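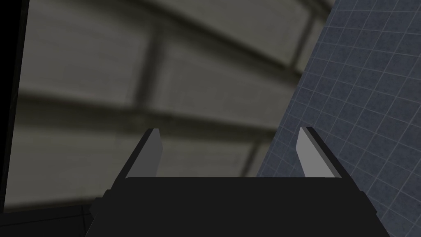

Section 4: Setting up your Plellura drying monitor after a water loss

Welcome to the fun part! By now the standing water is out, the wet carpet and pad have been hauled off, and your dehumidifiers are in the building. The Plellura will show you day by day how the structure is drying, and once you get used to reading it you will wonder how you ever managed with a clipboard. Set aside an hour for a first set-up. After a few jobs you'll do it in half that.

This section covers the base unit and wall probes. For the crawl space kit, go to Section 6.

Before you start

Caution: Do not enter a flooded building until the power has been shut off and a licensed electrician has cleared the circuits you plan to use. The base unit is not waterproof and must never be set on a wet floor.

Caution: If you see or smell mold, put on a fitted respirator and gloves before you open any wall cavity.

You will need:
- the base unit and its power cord
- 3 wall probes with caps
- a tape measure and a pencil
- a notepad, or the job sheet at the back of this manual

Placing the base unit

1. Pick a spot near the middle of the affected area, on a dry shelf or table at waist height or higher. Keep it out of the direct airflow of any fan - moving air across the sensor gives you cheerful numbers that have little to do with the room.

2. Plug the unit into a grounded outlet. Don't share an extension cord with a dehumidifier.

3. Hold the green button until the display lights up, then let go. The unit runs a self-check and shows READY. If it shows WAIT, leave it alone; it is still adjusting to the air in the building. This can take a while in a cold basement.

4. Enter the size of the area in square feet. One base unit handles up to 2,000 square feet on a single level. Bigger job, or more than one floor? Add a second unit and give each one its own job name so the logs stay separate.

Taking a dry reading first

Please don't skip this! A dry reading from an unaffected part of the same building is the number everything else gets compared to. Virgil Jitaru, who wrote the first edition of this guide, put this step in capital letters, and we have a lot of sympathy for him.

5. Find a wall of the same material, well away from the water. An upstairs closet often works nicely.

6. Press the probe pins into the wall and wait for the tone. Write the number down and label it DRY.

7. Press SAVE twice. The display shows a small check mark and the reading becomes your drying goal.

Note: Drywall, plaster and framing lumber each need their own dry reading. Change the material setting before you move from one to the next.
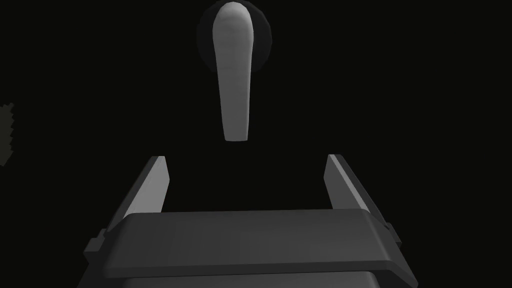

8. Go back to the affected area and mark your probe points with the pencil. Start low, a couple of inches above the floor, then make a second mark a foot higher up. Water climbs inside drywall, so the upper mark often has the more interesting story.

9. Push each probe in until the collar touches the wall, then twist the collar to the right until it is snug. Finger tight is plenty.

10. Press PAIR on the base unit and tap each probe once. The probe numbers come up on the display one after another. Write each number beside its pencil mark.

Caution: Check for pipes and wiring before you push a probe into any wall.

Reading the display

Now you get to watch it work. The top line shows the moisture reading for the chosen probe, and the bottom line shows your drying goal. The arrow between them tells you which way things have moved since the last log. Expect quick drops early on and slower ones later, mostly from framing and subfloor.

The unit logs by itself once an hour. Press LOG whenever you move a fan, empty a tank or open a wall, and you'll have a marker to look back at when you go over the job.

If the readings stall

- Make sure the dehumidifier is draining and its filter is clean.
- Close outside doors and windows if the air outdoors is damp.
- Look for trapped moisture behind baseboards, vinyl wall covering or foil-faced insulation.
- Pull the probe, wipe the pins with a dry cloth and put it back in the same holes.

If the display shows code 23, a probe has lost its pairing. Repeat step 10 for that probe only - the others keep their place, and your log stays intact.

When every probe has matched its drying goal on two visits in a row, go to Section 5, Closing out the job.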